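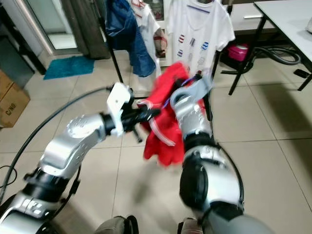
The planner gave up on the red one at ten past four in the morning, and the message came through to my phone because I was the one on call.

NO VALID GRASP PAIR, it said. RETRY 57.

I got up and made tea and opened the laptop on the kitchen worktop. From Stoltbridge I could see what the robot in Pletesska saw, with a delay of 200 milliseconds, and I could see what it thought it saw, which was drawn over the top in green. The green was wrong. It had found a sleeve where there was a hem, and a hem where there was nothing at all.

I should explain the job. Somogyi sold the arms and Kelen was the name of our software, the part that decided where to hold a thing and what to do next. There were four of us and we shared the nights. Most nights nothing came through. Towels were solved. Shirts were solved if they were one colour. Anything with a stripe could still go bad, as the edge finder liked stripes better than it liked edges, and would follow a white line across the middle of a garment as if it were the end of the world.

I stopped the retries. Both arms went still with the red thing held up between them, and it swung a little and then it hung.

There is a procedure. You save the log, you mark the failure, you tell the arms to lower and release, and in the morning somebody reads it. I had done that plenty of times. I had my finger on the key. But I was awake by then, and I wanted to know what it was going to try on 58.

So I opened the plan queue. Normally it holds the best 2 candidates and throws the rest away. This one held 800. I thought the counter had broken and I scrolled down to check, and they were all there, each one scored and each one different. Turn it by the left corner. Turn it by the right. Lower it, let go, pick it up from the floor by whatever is highest. Let it hang for a minute and look again. That last one was in the list more times than any other.

I went to the code. The limit on the queue was a single line in a settings file, and somebody had taken it out in March. The note beside the change said "see if it helps with stripes". The initials were mine.

I had no memory of it. I drank the tea and tried to get one. In March my father was in hospital and I had worked a lot of nights in a plastic chair with the laptop on my knees, and I suppose I had done it then, between one nurse and the next. I remembered the chair well enough. I remembered his pyjama top coming back from the ward laundry inside out, and how I had stood there with it by the shoulders, turning it one way and then the other, and could not work out which part was the front.

The score on waiting was 0.41. The score on everything else was below 0.3. The planner would never pick waiting, because waiting had no grasp in it, and the last check before the arms moved threw out any plan without a grasp. That was the whole fault. It had the answer and a filter was dropping it.

I wrote the exception. It was three lines, with a timer so it could not wait for ever. I ran it against the saved logs and it passed, and then I sent it over and set the arms going again.

They did nothing for a minute. The cloth hung. The green lines slid about on it, let go of the stripe, came back to the stripe, and let go again. A little at a time they moved out towards the edge and stayed there.

GRASP PAIR FOUND, it said.

I watched the left gripper open. Then I put the limit back in the settings file, at 200, and wrote a note beside it with the reason, and signed it with my full name in case I forgot that too.

It was getting light outside. I rang the hospice at six, when the day staff came on, and they said he had slept.

4 min read

Print this story
E-mail this story to a friend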